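Chapter 4
Measuring Small Amounts of Liquid

Think of a raindrop running down a window. A fat one holds a few dozen microlitres of water, and a microlitre is one millionth of a litre. Much of what we know about blood, soil, milk and river water comes from handling amounts smaller than that drop, and doing it so well that two people in two different towns get the same answer. I find that wonderful, and I hope by the end of this chapter you will too!

We shall begin with units, go on to the pipette itself, and finish with the water survey at Risgate, which you will meet again in Chapter 7.

Before you start, you should be able to:
– change litres to millilitres and back
– read a scale to the nearest half division
– work out a mean from a set of repeat readings

Tips are kept upright in a rack inside a lidded box, so that a pipette can be pushed straight down into one without a hand touching it.

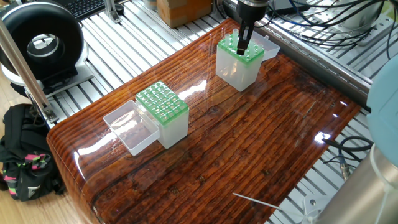 4.1 Millilitres and microlitres

There are 1000 microlitres in a millilitre and 1000 millilitres in a litre. The sign for the microlitre is µl, and the first letter is the Greek mu. Write it carefully. A hurried µ looks very like an m, and a reader who takes one for the other will be wrong by a factor of 1000.

Water gives us a lovely way to check our work. At room temperature, 1000 µl of water has a mass very close to one gram, so 100 µl should weigh very close to 0.1 g. A good balance can therefore tell you how well you are pipetting, drop by drop.

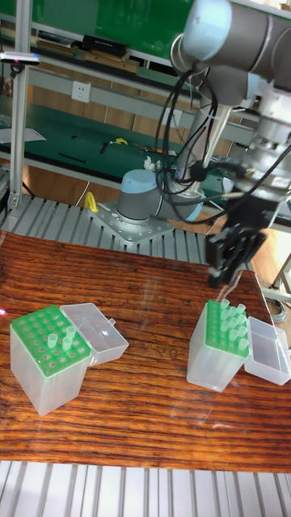 Figure 4.2 Pipette tip box with its lid open.

4.2 Accurate or precise?

People mix these words up all the time, and the difference matters. Your results are accurate if they lie close to the true value. They are precise if they lie close to each other. Suppose you set a pipette to 100 µl and weigh what comes out, again and again. If every reading is 0.092 g, you are beautifully precise and you are also wrong – steadily, reliably wrong.
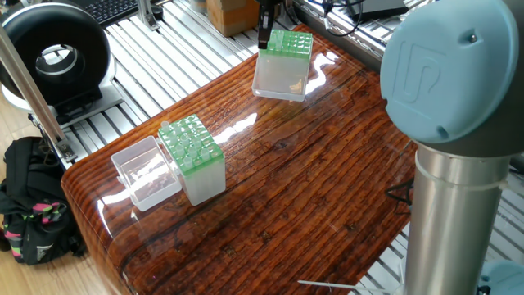

A steady error like that one is called a systematic error, and taking more readings will not shrink it. You have to find the cause. Perhaps the tip is loose and lets in air, or perhaps the pipette needs to be set again by the maker. Random errors are different. They scatter your readings both ways, and a mean of several readings helps to even them out.

4.3 The Risgate survey

When Keabetswe Kruger began testing the stream that runs from Nkosi farm down to Risgate, she wanted to know how much nitrate was reaching the village pond. Each test used 2 ml of stream water, or 2000 µl, and a far smaller amount of a colouring liquid.
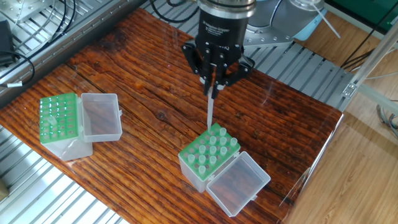

Her first set of results, in September, jumped up and down so much that she could not draw a sensible line through them. She went back to her notebook and found that she had been letting the plunger spring up too fast, which pulled air into the tip along with the liquid. She slowed down, repeated the whole set, and there was the pattern: nitrate rose below the lower field and fell again past the reed bed. What a change from one small habit of the thumb!

Activity 4A

Work in pairs. You will need a pipette, a small beaker of water and a balance that reads to 0.001 g.

1. Set the pipette to 100 µl and put on a fresh tip.
2. Press the plunger to the first stop, dip the tip just under the water, and let the plunger rise slowly.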